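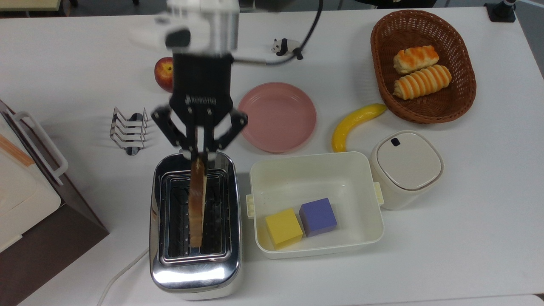 Bogdan Baran, with Poritis and Krūmiņa

Filed under: Home & Habit › Breakfast Studies

3. The table as it is kept

Figure 2. Toaster, toast rack and neighbouring objects, with one slice at the left slot.

Breakfast manuals, of which Horneo remains the most confident, assume a table given over to breakfast. We have yet to meet one. The layout in Figure 2 has the expected core — a two-slot toaster with a chrome rack standing to its left — and then a good deal that the manuals would ask us to put away. A panda figurine keeps company with a pink plate. The pastry rolls have a wicker basket to themselves, while a toy banana lies outside it and two foam cubes occupy the plastic container.

We coded such objects as "residents" if they had no part in making or eating the meal. The apple caused a long argument in February and was finally coded as food, over one author's objection that apples on breakfast tables are mostly scenery.

Of the 721 layouts in the Javine set, only 11 had no residents at all. Racks gave us more trouble. A rack lets toast cool in good order, a service few people seem to want, and in our coding an empty one counts as equipment in use only if a slice is at the toaster. By that rule the rack in Figure 2 qualifies, narrowly. Plates were treated more kindly and always counted.

© Javine Papers. Contact the editors | Back to top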